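The Shared Desk Deserves a Standard

Maltness Review of Working Spaces

Most organizations that moved to shared desks did so with a plan for floor space and no plan for the desks themselves. The Droddale office now has 85 desks for a staff of 459, and its written policy on what may remain on a desk runs to 2 lines. It is the position of this publication that such a policy is too short, and that the surface on which people work merits the same care as the rooms around it.

A laptop takes up more of a table than its owner tends to allow for. Once the lid is open, the items behind it are easily forgotten, and they stay where they are from one week to the next.

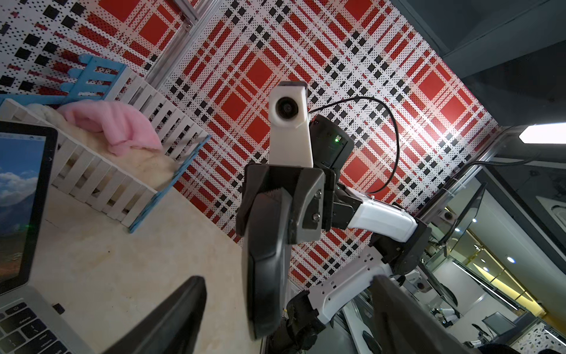 An open laptop with a small white picket fence on the tabletop behind it.

We do not argue for bare desks. The Jarman guidelines, adopted by several offices in the district last December, prohibited every personal item and were widely ignored within a month. A small ornament does no harm to anyone's work. A pink fluffy item set on top of a little fence behind the screen is a matter of taste, and taste should be left to the person who sits there. The proper question for an employer is whether the keyboard can be reached and whether the hands have room beside it. 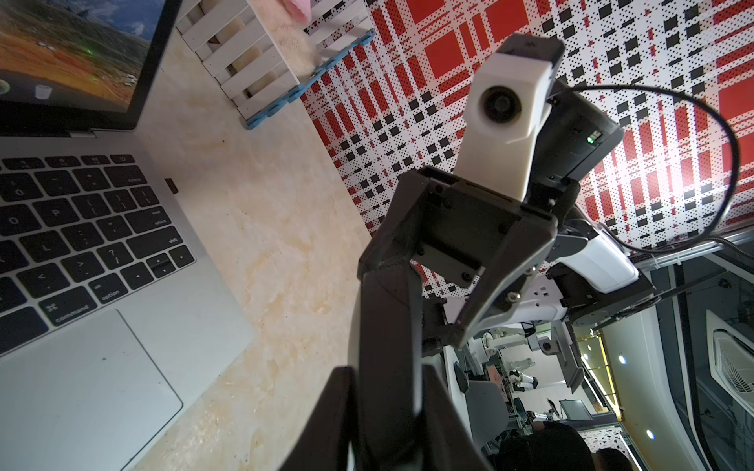

Input Devices and Their Place

The mouse is the item most often left out of desk planning. It needs clear surface next to the laptop, on whichever side the user prefers, and it needs to be easy to identify. Labels are generally placed on the underside, so a mouse turned over beside the trackpad shows its sensor and its product label together. We recommend that shared mice be checked in this position at the end of each day and then returned to the same spot.
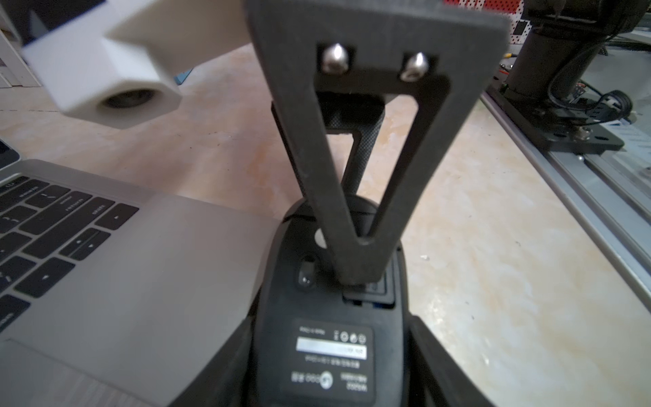

Volume 2, page 400

Storage is the second neglected subject. The Drakley furniture survey treated drawers at length and walls hardly at all, although a wall can hold much of what otherwise gathers around a computer. A hook rail and a wire basket cost little and leave the work surface free. They must also be used. Managers should assign each hook a purpose, in writing, before any rail is installed.
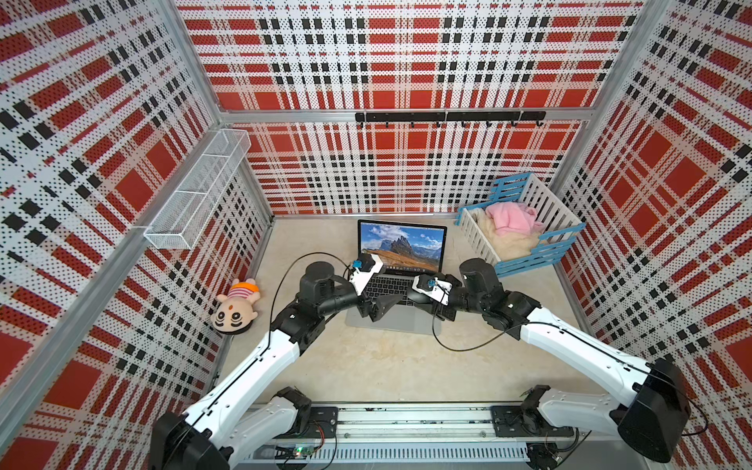 Hook rail on the back wall and wire basket on the left, with the laptop at center and a plush doll to its left.

Soft toys and similar keepsakes should be permitted under the same rule as other personal items: to one side, clear of the keyboard, and removed when the desk changes hands. We ask the Droddale office to adopt this rule in its next revision.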